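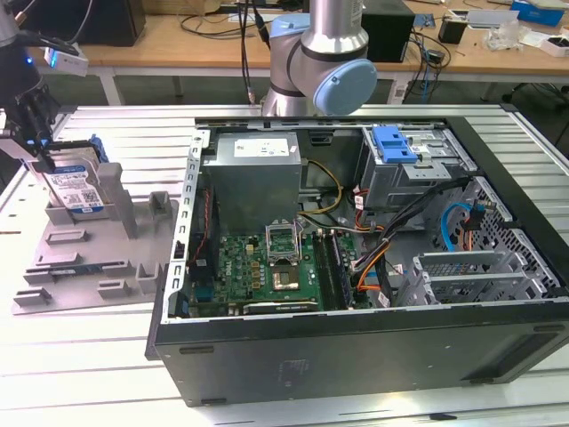
Cleaning out a desktop tower before storage

A tower that has run for a few years on a workshop floor holds a fair amount of lint, sawdust and skin oil. Put away in that state, it draws moisture and the fans stiffen. The procedure below takes an evening and uses ordinary supplies.

Supplies

Soft paintbrush, 1 inch, never used with paint
Isopropyl alcohol, 90 percent or higher
Lint-free cloths (the Soltutell blue ones shed less than the white)
Hand bulb or canned air
Small lidded jars for screws, one per stage

Power and static

Shut down, switch off at the back, pull the cord, then hold the power button in for a few seconds. Work on a bare, hard surface. Carpet and wool blankets are poor choices in dry weather. Touch bare metal on the chassis before reaching in, and again each time you come back to the bench. Leave the power supply closed. Its capacitors can hold a charge after the cord is out.

Dust

Brush first, blow second. Work from the top of the case down and hold each fan still with a finger while blowing through it. Keep a can of air upright, or it will spit propellant onto the board. A household vacuum should stay outside the case, with the nozzle held near the opening to catch what the brush lifts.

Old thermal paste

Wet a cloth with alcohol and wipe from the edge toward the middle. Change to a clean part of the cloth after each pass. Dried paste may need 4 passes. Do not scrape with metal, and do not wipe anywhere near open socket contacts. Bent contacts are seldom worth repairing.

Storage

Let everything air out for more than 6 hours with the panel off. Refit the panel, cover the rear openings with paper tape and stand the tower on a shelf, clear of concrete. A packet of silica gel inside the bag is enough for one case. Dry the packets in a low oven each July and put them back.

Screws left over at the end go in a jar marked with the name of the machine.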